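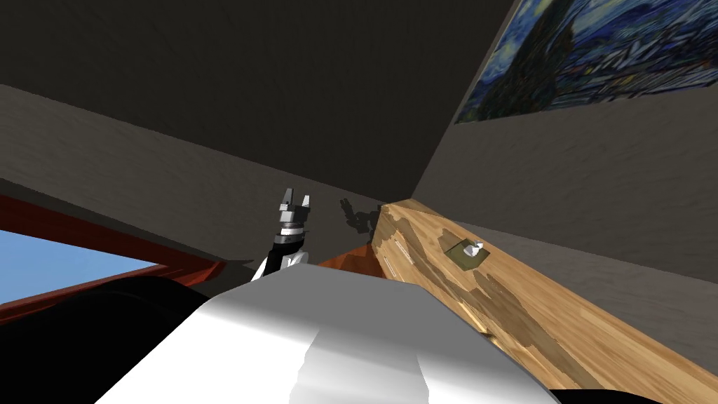

Indoor room with counter

Call for participants: sleep and shift work diary study

Rindik is looking for people who work nights, early mornings or rotating shifts to keep a sleep diary for four weeks in February. You do not need to have trouble sleeping. We would like to hear from cleaners, bakers, drivers, care staff, warehouse workers and anyone else whose hours change.

Who can apply

You must be 18 or over, live in Hokosbridge or Cidamstead, and work at least three shifts a week that start before 6am or finish after 10pm. We have 80 places. People taking sleeping tablets on prescription can't join this round, and neither can anyone who has had a baby in the past year.

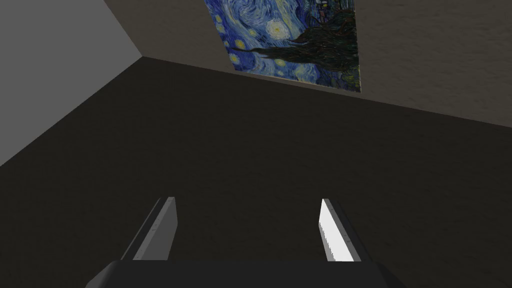
What you will do

You fill in a paper diary twice a day, once when you get up and once before you go to bed. It asks when you slept, what you ate and how alert you felt at work. Most entries take five minutes. There is one visit at the start and one at the end, both at the Asfaw building in Hokosbridge. Each visit lasts an hour and can be booked for any time between 7am and 9pm.

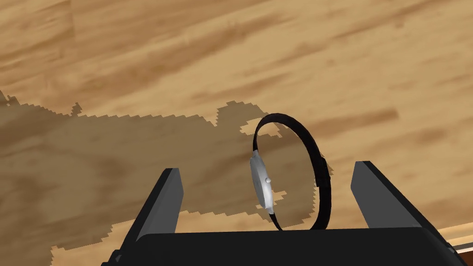
Payment and travel

You will be paid £200 once we have your finished diary. If you leave early you will be paid for the weeks you completed. Bus and train fares to both visits are refunded, so please keep your tickets. Parking at Asfaw is limited to permit holders.
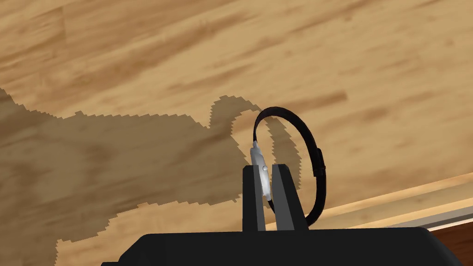 Light wooden tabletop

Your information

Diaries are stored under a number and your employer will not be told that you are taking part. An earlier round collected 1,403 diary days and its summary is available at reception.

How to apply

Pick up a form at reception or ask for one by post. Tell us your usual shift pattern and the best time to ring you. We reply to everyone, including those we can't place.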